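Lumport Adopts New Sidewalk Repair Schedule

6/2/25

The city of Lumport has adopted a new schedule for sidewalk inspection and repair, replacing the complaint-based system in use until now. The schedule takes effect in January and applies to all concrete walks inside the city limits, including those next to commercial property.

Under the old system, a slab was inspected only after a resident reported it. Reports were filed by street address, and several reports on the same block could produce separate work orders. The public works department said this led to crews visiting a block more than once in a season while other blocks went without a visit for years.

The new schedule divides the city into 3 districts. One district will be inspected each year, so that every walk is checked on a fixed cycle. Inspectors will record vertical offset at the joints, cross slope, surface scaling and the condition of the joint filler. Each slab will receive a score out of 100. Slabs that score under 70 will be placed on the repair list for the following construction season.
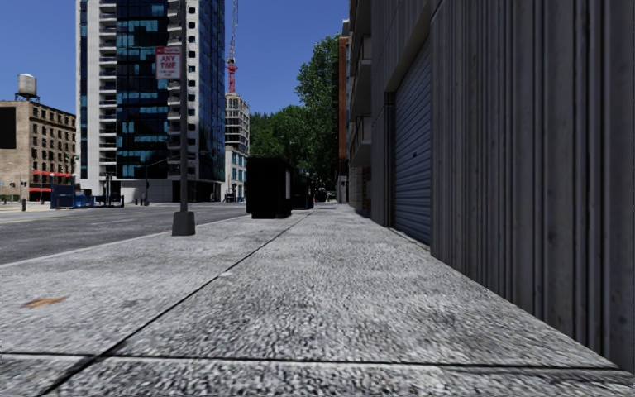

Repair methods will depend on the type of defect. Small offsets will be ground down to a beveled edge. Slabs that have settled but remain in one piece will be lifted by pumping grout through drilled holes. Slabs with full-depth cracks will be removed and poured again, with new joints sawed to match the spacing on either side. Asphalt patches, used in past years as a temporary fix, will no longer be accepted as a permanent repair.

The first round covers the Tanoli district, where most of the walks predate the current drainage standard. A preliminary survey of the district listed 1390 slabs for further inspection. The survey was carried out by Lelader, an engineering firm hired by the city, and did not include alleys or private driveways. Driveway aprons that cross a public walk will be inspected with the walk.

Property owners will be notified by mail before any work begins next to their lots. An owner who wants to hire a private contractor has 30 days from the date of the notice to apply for a permit. After that period the work is assigned to the city's contractor. The method for sharing costs between the city and the owner is unchanged.

The concrete mix for replacement slabs will be supplied under an existing contract with Lukow. The specification calls for air-entrained concrete with a broom finish. Exposed aggregate will be allowed only where it matches the adjoining slabs.

A map of the district boundaries is available at the public works counter. Residents may continue to report hazards that need immediate attention, and those reports will be handled outside the regular inspection cycle.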